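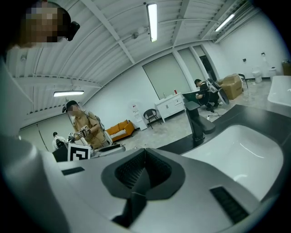

White basin, black tap, dark grey worktop

Limescale round the base of a black tap?
Mererid Ifans

Hi all, we moved in during April and the water is rock hard compared with our old place. I've got a chalky ring where the tap meets the worktop and I'm scared of scrubbing the black off! My sister swears by neat vinegar but the plumber pulled a face when I said so. A new tap was 560 quid at Rees so I'd like to keep this one. What do you all use?

Aurel Căpraru
Plumber's right, don't leave neat vinegar sitting on a black finish. I do 1 part white vinegar to 3 of warm water on a soft cloth, hold it on the ring for 2 minutes, then rinse loads and dry it. Might take a few goes. No scourers, no cream cleaner. And check what your worktop's made of first, some stone hates any acid at all.

Meirion Humphreys
just wipe it dry every night, never had a problem

Corina Stöckli
Agree with Aurel (I'd go even weaker to start with). An old soft toothbrush gets right into the join. Dab, don't scrub!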